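Keeping a Kitchen in Working Order: A Conversation on Trays, Sponges and Cloths

Floarea Costache has been responsible for kitchen upkeep at Novano since the residence opened its shared dining floor in Dalluston. Her duties cover everything that happens after the food has left the counter: the trays, the tables, the cloths, and the supplies cupboard. In October she agreed to speak with the residents' bulletin about how the work is organized and what residents can do to support it.

Ms. Costache began her career at the Bogdan bakery, where she was trained to clean baking trays before she was allowed to fill them. The experience still shapes her approach. "A tray tells you how the kitchen is run," she said. "If the corners are clean, somebody is paying attention. I always look at the corners first."

Asked which item in the cupboard matters most, she named the ordinary two-layer sponge, with foam on one face and a scouring layer on the other. The residence has tried several alternatives over the years, including brushes and steel wool, and has returned to the sponge each time.
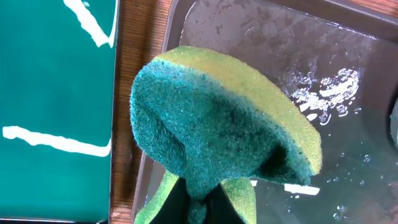 "People use the rough side for everything," Ms. Costache said. "They think more scratching means more cleaning. The rough side is for food that has dried on. For a light film of grease, turn it over and use the foam." She advises residents to try the scouring layer on a small area first when they are unfamiliar with a surface, and to stop if the finish begins to turn dull.

Sponges are replaced every 2 weeks under the current schedule, sooner if the layers begin to separate. A used sponge must be rinsed, squeezed out and stood on its edge. It should never be left lying in a tray overnight. Ms. Costache described this as the rule most often forgotten, and the one she is least willing to relax.

The conversation turned to the order in which trays should be cleaned. The procedure at Novano calls for loose crumbs to be shaken out before any liquid is added. The liquid is then spread across the bottom and left to stand for almost 4 minutes. "Leave it alone during that time," she said. "Go and do something else. If you start rubbing right away, you are doing the work that the soap should be doing for you."

Once the time has passed, the tray is worked from one short side to the other, with particular care along the rim. It is then rinsed and wiped with a cloth. Residents are asked to keep the cloth apart from the tray being scrubbed, so that it does not pick up grit and carry it back to a clean surface.

Wooden tables require a different method. Ms. Costache does not permit standing liquid on bare wood, and she asks that crumbs be gathered before a damp cloth is brought out. "Wipe with the grain," she said. "When you wipe across it, the small pieces stay in the wood and you find them again at breakfast." The long table nearest the window was refinished by the Ratetti workshop, and she would like it to be several years before the firm is called again.
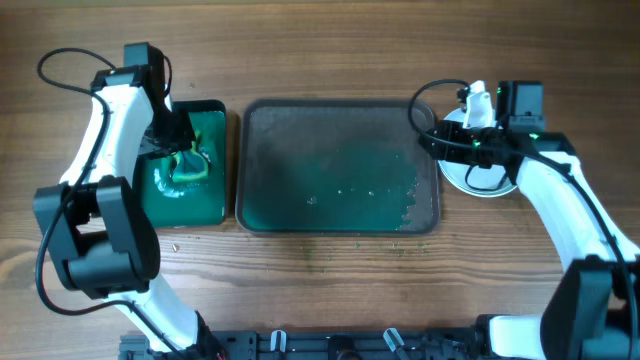

Cloths and Supplies

Cloths are washed separately from table linen and dried flat. Ms. Costache noted that a cloth left bunched up will hold its moisture and soon develop an odor. Residents who use one in the evening are asked to rinse it and hang it on the rail beside the sink.

Requests for new sponges or cloths may be left in the box outside the supplies cupboard. She reviews them each morning before breakfast service and prefers that residents write down the floor as well as the item. "I can bring you a sponge," she said, "but I need to know where you are."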